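Clustemmont Community Kitchen
Frequently Asked Questions: Fermentation and Preserving Program

Last updated Saturday, April 25, 2026

Registration and attendance

Who may enroll in the program?
Enrollment is open to any resident of Clustemmont aged 16 or older. Participants under 18 must have a signed consent form on record before the first session. No previous cooking experience is required for the introductory course. The intermediate course is limited to persons who have completed the introductory course or who have received written approval from the program office.

How many people took part last year?
The program received 1,018 applications and was able to offer 462 places across all sessions. Applicants who were not offered a place remain on the waiting list and do not need to apply again.

What happens if I miss a session?
Each course consists of three sessions. A participant who misses one session may attend the same session in the next course at no charge. A participant who misses two sessions is asked to register again.

What should I bring?
Please bring a clean apron, closed shoes and a covered container large enough to carry a one-quart jar. Knives, boards, scales and jars are supplied. Participants may use their own knives if these arrive in a sheath or knife roll.

Ingredients and recipes

Which vegetables are used?
The introductory course covers green cabbage, carrots, radishes and cucumbers. The intermediate course adds beets, green beans and hot peppers. Substitutions can be arranged if the program office is informed one week in advance.

Which salt should I use at home?
Any plain salt without added iodine or anti-caking agents is suitable. Salt should be weighed and not measured by the spoon. Coarse and fine salts fill a spoon very differently, and most failed batches reported to the office can be traced to this point. For shredded cabbage, the course recipe calls for salt equal to 2 percent of the weight of the trimmed vegetable.

Are the recipes suitable for vegans?
All recipes in the introductory course are free of animal products. One recipe in the intermediate course, a fermented pepper sauce, is served at the tasting with a yogurt dip. A version made with soaked cashews is available on request. Participants with a nut allergy should state this on the registration form.

May I reduce the amount of salt?
The course recipes should be followed as written. Participants who have been advised to limit sodium may rinse the finished vegetables in cold water shortly before serving. Rinsed portions should be eaten the same day.

Equipment

Do I need a special crock?
No. A wide-mouth glass jar with a loose lid is sufficient. The kitchen also lends Dobos crocks, which hold a larger batch and have a water channel around the rim. The kitchen owns 117 of these, and they may be borrowed for one month against a refundable deposit.

What can I use as a weight?
Glass weights are preferred. A small food-grade bag filled with brine also works well – if it leaks, the batch is not diluted. Stones, coins and metal objects should not be placed in the jar.

How should the Vultix scale be set?
Place the empty bowl on the scale, press the zero key and wait for the reading to settle before adding the vegetables. The scale should be set to grams for all course recipes.

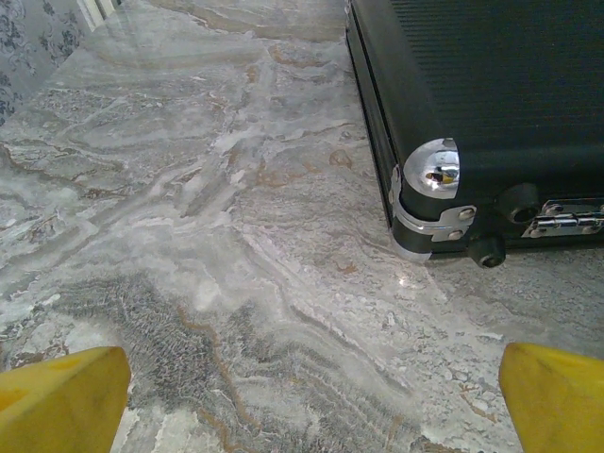

Zlata Semeniuk wrote to the office that her first two jars of cabbage stayed pale and dry on top, and asked whether she should have added water. She had salted by weight, packed the jar the same evening and pressed it down twice a day.

The office replied that a dry top layer is common with cabbage that has been stored for a long time, particularly in March, when much of the local supply comes from cold storage. In such cases, brine may be added until the vegetables are covered. The brine is made with 20 grams of salt to one liter of water, stirred until clear and cooled to room temperature before use.

Storage and safety

How long should the jars stand?
At a room temperature of 65 to 70 degrees Fahrenheit, shredded cabbage is usually ready to taste after one week and may be left for up to four. Cucumbers soften more quickly and should be tasted from the third day onward. Once the flavor is satisfactory, the jar should be closed and moved to the refrigerator.

When should a batch be discarded?
Discard the entire batch if fuzzy or colored growth appears, if the vegetables become slimy, or if the smell is rotten. A sour smell and cloudy brine are normal. Do not taste a batch in order to decide whether it is safe.

May I sell what I make?
Jars prepared during the course are for personal use only. Residents who wish to sell preserved foods at the Furkeck market must contact the market office for the applicable rules – the program cannot issue permits or letters of support.

How do I return a borrowed crock?
Crocks should be washed, fully dried and returned with both weights to the front desk during opening hours. Deposits are refunded to the original form of payment.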